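Jirkcombe students teach two robot arms to tidy a kitchen

JIRKCOMBE — The student robotics club at Jirkcombe has spent the spring on a job most of us do without thinking: putting the mugs away. The club will show its two-armed robot to the public this May at the Bikia student robotics meet, where 14 teams have signed up!

The task sounds small, but a mug is a tricky thing for a robot. The handle has to be held firmly, and the mug has to be lined up with a slim wooden peg.
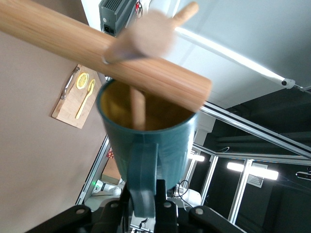
"I've washed dishes my whole life and never once thought about the angle of a mug handle," said Dede Amoah, the club's president. "Now I think about it on the bus."

Students have logged 451 practice runs so far, with a person guiding the arms through each one. Ebenezer Akolgo and Nilmini Khondokar wrote the software that learns from those runs — their first big project together — and they're still changing it most evenings.

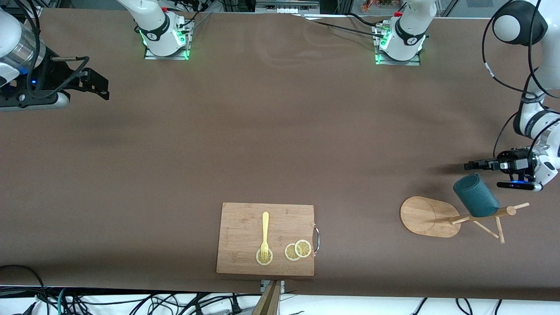 Cutting boards, plastic forks and spoons, and lemon slices are all part of the practice kitchen too. Adom Dogbe, the club's faculty adviser, says the team wants the robot to cope with a messy table by the time of the meet.

The club meets at 4 p.m. in the engineering lab, and new members are welcome, with or without coding experience. Contact: Aravind Palaniappan, club secretary.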